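Pondent Interior Wall Paint - Matt

Home > Paint > Interior walls > Pondent Matt

Pondent is Skestside's water-based matt for interior walls. It is made at our Provby works and sold in 46 colours, all of them mixed to order. It has a flat finish with very little sheen, so it suits older plaster and walls with a few repairs in them. For kitchens and bathrooms we suggest Pondent Eggshell, which is on a separate page.

Tin sizes
Sample pot
2.5 litre
5 litre
10 litre (white and off-whites only)

Where to use it
New and old plaster, plasterboard, lining paper, and walls already painted with emulsion. It can go on interior woodwork over a suitable undercoat but it marks more easily there, and most people are happier with the eggshell. Do not use it outdoors, on floors or on radiators.

Preparation
Walls should be clean, dry and sound. Wash off grease with sugar soap and rinse with plain water. Scrape away anything loose or flaking, fill holes and cracks, and sand the filler level once it has set. Old gloss needs to be rubbed down until the shine has gone.

Bare plaster needs a mist coat. Thin the first coat of Pondent with clean water, one part water to four parts paint, and leave it overnight. New plaster must be fully dry before you start. It will be an even pale colour with no dark patches.

Stains from water, smoke or felt pen will come through any water-based paint. Seal them first with Antwi Stain Block, which we also stock.

Applying
Stir well, right down to the bottom of the tin. Cut in with a brush along the ceiling line, corners and skirting, then fill the wall with a medium pile roller while the edges are still wet. Work in sections about a metre wide and don't go back over paint that has begun to dry. Two coats are enough over a similar colour. Strong reds and yellows may want a third.

Touch dry in 2 hours, recoat after four. Cold or damp rooms will take longer. Do not paint if the wall is below 8 degrees.

Dark colours
The blues, greens and charcoals in the range are mixed into our deep base. They cover well, but they show roller marks more than pale shades do, and they can polish up where furniture or shoulders rub against them. Use the tinted primer under them if you are going over white. It is cheaper than a third coat. We also advise buying all the tins for one room in a single order - small differences between batches are easier to see in a dark shade. If you have to use two batches, change over at a corner.

A dark wall generally looks deeper once the whole room is done than it does on a sample card. Paint a sample on lining paper, two coats, and move it from wall to wall over a day or so before deciding.

Dark teal walls with a pale ceiling and a brown window frame

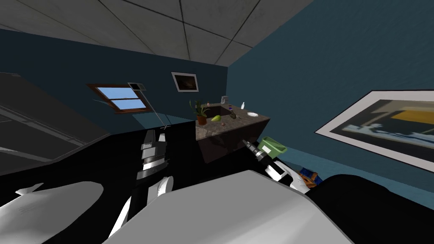
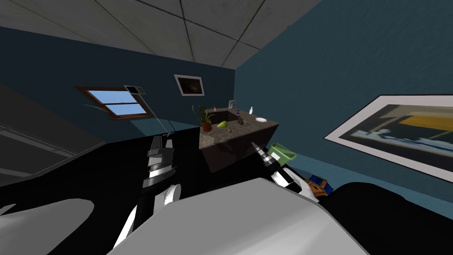

Melahat Gündoğdu writes that she used the deep base over magnolia in a north-facing bedroom and skipped the tinted primer, which she would not do again. The first coat looked patchy until the following morning and she needed three in the end. Once it had hardened she found the colour even and had no trouble hanging pictures back up, though a wet cloth left a faint mark beside the light switch and she had to touch it in with a small brush. She would like to see the 5 litre tin sold with a lid that closes properly a second time.

Cleaning
Leave new paint for 17 days before wiping it. After that use a soft damp cloth and light pressure. Hard rubbing will leave a shiny patch.

Storage and disposal
Keep the lid tight and store the tin upright, away from frost. Unopened tins keep for over 300 days. Don't pour leftovers down the sink or into a drain.

Delivery
Mixed colours leave Provby within three working days and cannot be returned unless faulty. Sample pots go by ordinary post. For colour matching from a fabric or an old tin, send a piece at least the size of a postcard to Ghazal Sadeghi at the Provby works, with your name and order number on the back.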